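Plulo Community Help
Home > Small shops > Counter and checkout > Scales

Scale next to the register goes blank between customers, and is it wrong to weigh fruit straight on the tray?

posted by nunasance_produce

We run a small fruit and vegetable counter inside a bigger store and sell most things by weight. The scale is a white countertop model with a flat tray, two blue buttons and a red one. It sits right in front of the register kiosk because there is nowhere else to put it. The counter is 16 inches deep at that end.

Two problems. First, the display shuts off when it gets quiet. When the next customer comes up, whoever is working puts the fruit on the tray and then wakes the scale up. Sometimes it comes up reading zero with a mango sitting on it, and then we have to take the mango off, wait, and put it back on. Other times it shows a weight that is clearly wrong.

Second, my sister-in-law says we should always use a bowl and tare it. I have been putting single pieces straight on the tray. With small round things like limes I can see the point, but for one mango it seems like extra work.

We don't have the manual. The label underneath is worn off.

Tags: scale, produce, zero, tare, counter layout
17 people found this useful

jimell_backroom
Member, Checkout and Scales

The zero thing is normal. Most counter scales take whatever is on the tray at power-up as zero. So if the fruit is already there when the scale comes on, it zeroes out the fruit. If you get a wrong number instead of zero, somebody probably set the fruit down while it was still starting, so part of the load was counted and part wasn't.

What we do:

Turn the scale on with the tray empty.
Wait for a steady zero before anything touches it.
Put the fruit down near the middle and let go of it.
Read the number once it stops changing.

If it goes to sleep, same thing again from the top. A lot of models let you lengthen the sleep time or switch it off. On ours you hold one of the buttons while plugging it in, but that differs from brand to brand and I would not start holding buttons at random on a scale you use for selling. You can get into the calibration menu that way. Look for a model number on the power adapter if the label on the bottom is gone.

Also check that the tray isn't touching the kiosk. If the back edge rubs against something, the reading will drift or come up light. Ours was doing this for most of June before we noticed. You should be able to slide a piece of cardboard between the tray and whatever is behind it.

peachcrate
New member

just leave it on all day. mine has been on for years

kolar_counter
Member, Kolář Fruit & Veg

I agree with the first reply about starting empty. On the bowl question, you don't need one for a single mango. They are heavy enough to stay put and the flat side keeps them from rolling. Lay it on its side. I use a bowl for limes, plums, loose cherries and anything wet, and I tare the bowl with nothing in it.

If you do use a bowl, take the tare off again afterward. If you forget, the next item goes on the bare tray and comes up short by the weight of the bowl. Our bowl is 90 grams, so on small items that's a real amount of money.
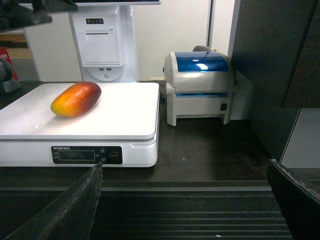 Photo: kolar_counter / Plulo Community, uploaded with reply

That mango is toward the back left of the tray. One piece by itself off center like that shouldn't matter much on a scale in good shape, but it's easy to test. Take a 100 gram check weight, read it in the middle, then at each corner. If a corner reads differently from the middle, the scale isn't level or it needs service. Level it first by turning the feet, if yours has them.

The display is blank there too, so the fruit should come off before you wake it. We now tell new people to look at the display before they pick up the customer's fruit. It took a few days to stick.

Wipe the tray at closing with a damp cloth and dry it. Mango sap gets sticky and then dust stays on it. Don't spray anything directly at the buttons.

nunasance_produce

Thanks. The tray was touching the kiosk at the back. I moved the scale forward and it has given the same number three times in a row with the same melon. I found a model number on the adapter and will look for the sleep setting tonight. Keeping the bowl for the limes.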